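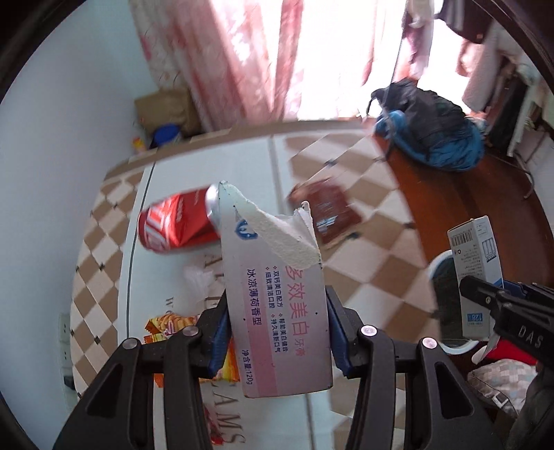
Attachment 1: toothpaste box and soda can

Irnska Horse Forum > Health and Feeding > Sand in the hindgut, psyllium dosing

paddock_47
Posted Dec 20, 2021
Gelding, on sandy ground near Taklow. Glove test on fresh manure shows a layer of sand in the fingertips. Vet heard nothing on the belly and suggested a psyllium course. The Pledeo tub says daily, all year. The vet said one week a month. Which are people following?

lowerfield
One week in four. Fed continuously, the gut bugs adapt and start fermenting it, so you pay for expensive fibre.

Girthgall
Disagree. I have fed it daily since May and the glove has been clear for two tests running. Same paddock, same hay.

lowerfield
A clear glove only tells you what is coming out. It says nothing about what is sitting in the colon. Radiographs or it's a guess.

Girthgall
Radiographs of an adult abdomen need a clinic machine. Mine is 300 km away.

tb_offtrack
Hay off the ground first. Rubber mats under the feeder, swept daily. I went through 50 bales last winter on mats and the sand dropped without any supplement. Psyllium treats the symptom – the source is the paddock.

paddock_47
Mats are down already. He pulls the hay off them and eats it from the dirt.

tb_offtrack
Slow feeder net inside a tub, then. The Lis one has a lip that keeps most of it in.

lowerfield
Feed the psyllium dry or only just dampened. Once it gels he will leave it in the bucket. Water available at all times.

paddock_47
Going with one week on, mats extended by 2 m each side. Will retest after the second course and post the result.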